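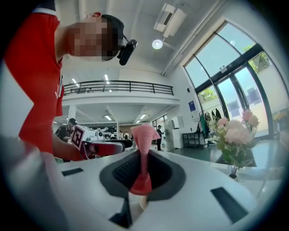
Red shirt, dark cap, gripper in hand.

Wallivham dig - are the "Iron Age" dates for real?

tellwatcher
2023-02-11
The Kenus write-up of the Wallivham season has been passed around a lot this week, so I finally read the whole thing. The headline claim is that the lower gate is Iron Age and that the town behind it burned. What I found in the text was one ash layer, 19 sherds that could be dated, and two charcoal samples. Two! From a trench next to what they admit was a later kiln. Am I missing something, or is this a press release with a bibliography?

mudbrick_mo
You're missing the pottery appendix. They pulled 300 sherds out of that trench. The 19 are only the rims.

tellwatcher
I read the appendix. 212 of the 300 are listed as "body, undiagnostic." You can't date a gate with those. You can barely date a bucket with those.

pilgrim_road
I heard one of the team speak at our church in March of last year and came away impressed. They were careful to say the gate fits the period described in Kings and didn't claim it proves anything. I think people online hear "Bible" and assume the digging must be bad.

tellwatcher
I don't assume that. Plenty of church-funded digs have done solid work, some of it better recorded than the university trenches next door. My problem is that "fits the period" covers four hundred years of possible gates. 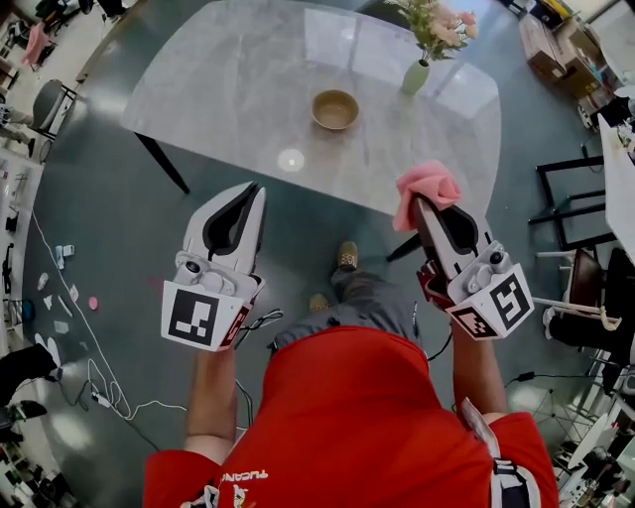

And the write-up leans on it anyway. Page one says "consistent with." By the last page the same ash has become "the destruction," with a "the" in front of it, and no new evidence has come in between. I went back twice to check.

sherd_nerd
The kiln bothers me more than the wording. If it cuts the ash layer, then the charcoal could come from the kiln and be centuries off. Do they publish a section drawing? I only have the short version.

mudbrick_mo
They do, figure seven or eight. The kiln is a good distance from where the samples came out. I don't think contamination is a big worry.

sherd_nerd
Found it. There's no scale on that drawing, so I don't see how you know it's a good distance.

mudbrick_mo
There's a grid. Each square is five meters, says so in the methods chapter. Fair enough that they should have put it on the figure.

sherd_nerd
OK, I'll give you that one. I'd still want samples from seeds and not from charcoal. A roof beam can be very old before it burns.

pilgrim_road
Isn't that what the Yin trench is for? They said grain was found there.

tellwatcher
"Grain will be reported in a future volume." The same sentence was in the Zirik report, and I'm still waiting on that volume. I'd be happy to be wrong here - a properly dated gate at Wallivham would be a big deal and I'd buy the book.
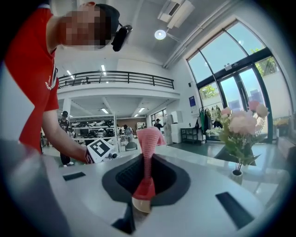

But I won't take the date on credit. Publish the grain, give the lab numbers, and say plainly which layer each sample came from. Until then I'm filing this under maybe.

mudbrick_mo
Maybe is fine. Your first post sounded a lot more like no.

tellwatcher
It was a no on the burned town. It's a maybe on the gate. Those are separate claims and the report keeps stapling them together.

pilgrim_road
I'll write and ask when the Yin material is due. If I get an answer I'll post it in this thread.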